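Desktop Teardown, the Gallery
December 28, 2022

The old office desktop had been sulking under my desk since October, so I gave it one evening and a screwdriver. Wiltia, as we call it, did not put up a fight. 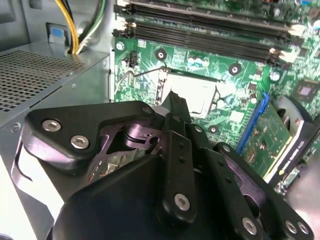
I had planned on 14 minutes for the side panel and an hour for dust. The power supply stays put for now, with its yellow, black and green cables going wherever they please. Next on the list are the two black memory slots, which I intend to fill with whatever the parts drawer offers. Expectations are modest, and so is the drawer.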